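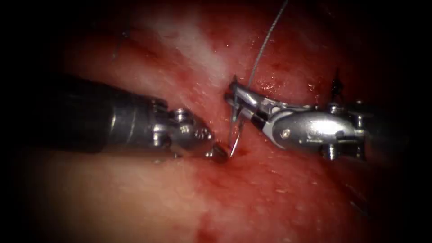 Robotic surgery equipment planning

Robotic surgery equipment planning is the work a hospital does before and after it buys a robotic surgical system: deciding whether to have one, finding the money, preparing the building, training the staff, and paying for the instruments that wear out along the way. It belongs to the wider field of hospital capital planning, but has grown into a subject of its own, with its own worksheets, arguments, and small body of writing. It is also one of the more rewarding corners of hospital finance, because so much of it comes down to fine mechanical detail. A budget line can hinge on the jaws of a single instrument holding a curved needle.

Background

Hospitals have always bought expensive machines, and the usual way of planning for them is simple. A scanner is priced, installed, and written off over its expected life. Robotic systems fit this pattern badly. The console and the arms behave like ordinary capital equipment, but the instruments at the ends of the arms are used up much faster. Many are sold with a fixed number of uses, after which the system will no longer accept them. A hospital is therefore buying a machine and, at the same time, entering into a long stream of smaller purchases that rises and falls with the operating schedule.

Early plans tended to treat the smaller purchases as supplies and leave them to the operating room's general budget. The result was a familiar kind of surprise in the second year of a program, when the machine had been paid for and the supply budget was badly overspent.

The Mekonnen worksheet

The Mekonnen worksheet is a planning form named for the Mekonnen Surgical Center, where Tiruwork Gebru drew up the first version while preparing the center's own purchase. Gebru had worked as an operating room nurse before moving into equipment planning, and the form shows it. Where most planning documents begin with the price of the system, the worksheet begins with the operation and works outward.

For each kind of operation the hospital expects to perform, the planner lists the instruments that will be on the arms at each stage. Suturing gets a section to itself. Stitching with the robot generally calls for a needle driver on one arm, and a choice has to be made about the other: a second needle driver, a grasper, or an instrument already in place from the previous stage. The choice looks tiny, and surgeons often make it by habit, but it is repeated in every operation and adds up beautifully on paper. Two surgeons doing the same procedure can produce very different instrument costs without either of them working carelessly.

The completed worksheet yields a cost per procedure for each surgeon, which is then multiplied by the expected schedule. Only after that does the planner add the system, the service contract, and the building work.

The form was first shared outside the center in a talk on Tuesday, December 6, 2022, and the handout from that talk is still the version most often copied. Later versions add a page for drapes and a better layout for shared instrument trays.

Parts of the budget

System. The purchase price covers the surgeon's console, the patient-side arms, and the vision equipment. Leasing is common. Some agreements charge by use, which lowers the first payment and moves the risk of a quiet year onto the supplier, usually with a minimum volume written into the contract.

Instruments. Needle drivers, graspers, scissors, and energy instruments are each tracked by remaining uses. Planners like to separate instruments that reach the end of their allowed uses from those discarded early through damage. The second group says a great deal about handling and cleaning.

Suture and needles. These are usually a small share of the cost of a case, though they deserve a line of their own. The suture that suits a hand-held needle holder may be the wrong length for robotic work, and some surgeons ask for a thread that the department does not yet stock.

Sterile processing. Wristed instruments have internal channels and tiny joints, and cleaning them takes longer than cleaning plain ones. The plan has to allow for washer racks, flushing equipment, storage, and staff hours. A program can own plenty of instruments and still run short in the afternoon if the morning's sets are waiting to be processed.

Service. Contracts differ in response time, in whether loan equipment is provided, and in how software updates are handled. The first year is often included with the system, so a budget built on first-year figures will be too low.

Building. Doors, floor loading, power outlets, data connections, and storage space are all checked. The console needs a spot with a clear line to the team at the table, and the arms need somewhere to be parked when the room is used for other work.

Training. Surgeons, nurses, surgical technologists, and processing staff all need time away from the schedule. Simulator time is often the cheapest item in this group and one of the most enjoyable to plan, since a keen team will use every hour it is given.

The Pultside program

The program at Pultside General Hospital is often used to show how instrument planning and purchasing fit together. Pultside first requested money for two systems, one for urology and one to be shared by gynecology and general surgery. Ebise Berhe, who led the planning group, asked each department to fill in the worksheet before the request went any further.

The worksheets showed that the departments wanted the same rooms on the same mornings and different rooms in the afternoons. Shifting the schedule let one system serve all of them for the opening period. Part of the money held back was moved to sterile processing, where the group added washer capacity and extra sets of the instruments used in suturing.

In its first full year the program completed over 211 robotic cases. Berhe's published review is fond of the processing department, whose records of discarded instruments gave the hospital its best information about cost. The review also lists what the group got wrong. Drapes were underestimated, cables were stored in the wrong room, and the simulator was placed in an office that was locked in the evenings, when most of the residents were free to use it.

The second system was approved in September of the following year, with a budget drawn from Pultside's own case records.

Comparison with the Reretti method

The Reretti method, developed by the planning firm of the same name, starts from the other end. It sets a yearly ceiling for the whole program and divides that ceiling among departments, which then decide how many operations they can afford. It is quick to prepare and easy to explain to a finance office. Its weakness is that it says little about what happens at the operating table, so a change of technique can upset the numbers without anyone seeing why.

Supporters of the Mekonnen worksheet accept that their own method is slow. Filling it in properly requires someone to sit with surgeons and ask which instrument is in which hand, stage by stage. Gebru has described this as the best part of the job. In practice many hospitals use both, with a Reretti ceiling at the top of the plan and worksheets underneath.

Trial periods

Many suppliers will place a system in a hospital for a trial. A useful trial includes ordinary cases, with the usual staff and the usual pressure on the schedule. The Nirnitz Training Center publishes a log for this purpose, with columns for setup time, instrument exchanges, and turnover between cases. The center recommends that the log be kept by the circulating nurse and that the processing department keep a matching one, so that the two can be laid side by side when the trial ends.

Recordings from the robot's own camera are sometimes reviewed as well, subject to the hospital's privacy rules. Planners watch them for instrument exchanges and idle time. Judging the surgery is left to surgeons.

Replacement and resale

Planning continues through the life of the system. Suppliers may stop making instruments for an older model before the model itself is worn out, and a hospital that holds a large stock can be left with instruments that fit nothing else it owns. Contracts may include trade-in terms, and these are easier to agree on at the time of purchase than later. Retired systems are sometimes kept for training, where the arms and console can go on earning their space for years with expired instruments and practice tissue pads.

See also

Capital budgeting in hospitals
Instrument life tracking
Operating room scheduling
Sterile processing
Surgical simulation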